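Why Students Skip Lunch: A Survey at Two Campuses
Student project report, March 9, 2018

Our group wanted to find out how often students at the Brestidon and Anden campuses skip lunch, and what they do in place of it. We picked the subject after the cafeteria at Anden cut its opening hours.

Method

We sent a short form to 1248 students and got 259 answers. Most came from Brestidon, so the Anden results should be read with care. We also sat down with 29 students for longer talks. The form had questions on class times, money, travel and cooking at home.

Results

Of the 259 people who answered, 74 said they skip lunch at least twice a week. The main reason was the timetable. Students with a lab in the early afternoon often have no break long enough to stand in line. Price came second. Students who take the Landeg bus also said they leave home too early to pack anything.

People who cook the night before skip less. Many of them make one large pot of soup or stew and eat it for days – the same meal, but they do eat.

Problems

The form did not ask about breakfast, and it should have. Some people may have a late breakfast and not need lunch. Two questions were also worded almost the same way.

Next steps

We plan to repeat the survey in May and add the Jenow campus. The new form will be shorter.

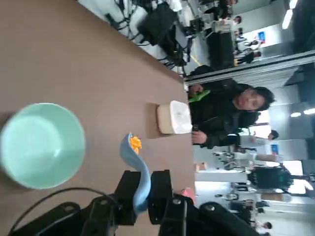

Bowl and ladle on a brown tabletop

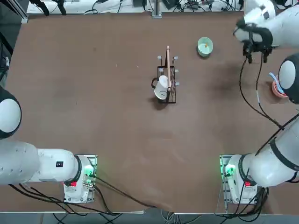
Reading time: 1 min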